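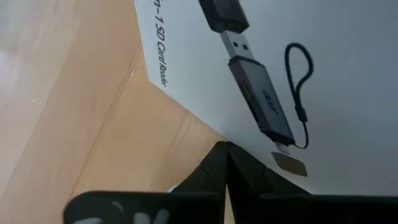

Zistora publishes handling rules for robots that pick boxed retail goods

Zistora, the trade group for small-parcel warehouses and the companies that equip them, has published its first set of handling rules for robot arms that pick boxed retail goods. The document covers small consumer items in printed cartons, such as card readers, cables, phone chargers and memory cards, and it takes effect for member sites in July.

The rules run to 32 pages and replace a set of loose notes that members had been passing around. They apply to single-arm stations fitted with a two-finger gripper and a camera at the wrist. Suction pickers are left for a later edition.

The main change concerns how hard a gripper may squeeze. Under the new rules, a site has to set a grip limit for each product before that product goes live on a robot station. The limit is found by closing the gripper on sample cartons in small steps until the board shows a crease, then setting the working force at half that value. The samples can't go back into stock afterward. Sites that already have grip limits from a gripper supplier may keep using them, but they must repeat the test if the carton changes in any way, including a change of print finish.

A second section deals with how the fingers approach a box. Grippers must come to a stop with the fingers closed or nearly closed before the final move, and must open only as wide as the carton requires. Fingertips may not be dragged across a printed face. Where a box lies at an angle on the table, the arm should turn to match it before gripping. Pushing the box straight with a fingertip is allowed only on a surface the site has listed as smooth, and the rules ask for a check of the table for open seams and raised edges at the start of every shift.

Reading the label also gets its own page. A robot may identify a product from partial text on a carton only if the text and at least one other feature, such as the product picture or a bar code, point to the same item in the site's catalog. If they disagree, or if the text is cropped in the camera's view and the rest can't be made out, the station has to take a second view from a new position. After two failed views the item goes to a person. Brand marks by themselves don't count as identification, a point that drew several comments during the review period from sites that carry many products from one maker.

The draft was tested at two sites over the winter. Ollis, which ships computer accessories from a single building, ran 800 picks under the old notes and another 800 under the new rules. Kilberg, a returns center, used the draft on opened and resealed cartons, which turned out to need lower grip limits than sealed ones of the same type. That finding is now in the text. Returned goods must be tested separately, and a returned carton with a torn flap may not be picked by robot at all.

Kilberg also asked for a rule on lighting, after glare on glossy cartons and varnished tables caused its stations to stop and call for help. The final text asks sites to look at the wrist camera's view of the empty table and of a test carton at the start of the day and again after dark, and to move or shade any lamp that leaves a bright patch in the picking area. It sets no light level. Several members wanted one, and the question has been held over for the next edition.

Records are the part likely to mean the most work for smaller sites. Each station needs a log of the grip limit in use, the date of the last test and the number of dropped or marked items. Logs must be kept for 100 days. A station that marks more than one carton in any run of 326 picks has to be taken off that product until the cause is found. The run length came from the review group's work with the test sites, and members can ask for a longer one if they handle heavy-board cartons only.

Savolainen, which builds gripper fingers for several member sites, said it would supply its grip settings in the format used by the new log from July on. Owners of older fingers will be able to download a settings sheet at no charge. The company said worn tips should be replaced before a site begins its carton tests, as results taken on worn tips won't hold once new ones are fitted.

The rules are voluntary for sites outside the group. Member sites have until the end of the year to bring existing stations into line, and any station installed after July must meet the rules from its first day of use.

Zistora will hold two online sessions for station operators before the start date, one at 9 a.m. and one at 4 p.m. to suit different shifts. The full text, a blank log sheet and a one-page checklist are free to members. Printed copies can be ordered through the group's office.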